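4. Filling in the Bokik travel grant form

I've helped with 138 of these, so trust me on the order! Have your lab's invitation letter open before you start.

1. Log in to the Bokik portal and pick "Returning Researcher" (even if you only left last year).
2. Type your home institute exactly as it appears on your degree. Mine was Undmont, and I got it wrong twice.
3. Enter the amount in whole dollars. The cap is $3,734.

Note: the page logs you out after 92 minutes and you lose everything, so save as you go.
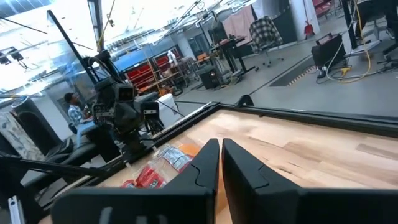 4. Upload the letter as a PDF. Stendell hosts send theirs as a Word file, so convert it first.
5. Press Submit once and wait for the green bar.

Caution: you can't change your host lab after step 5. If you need to, write to the grants desk before the December round opens.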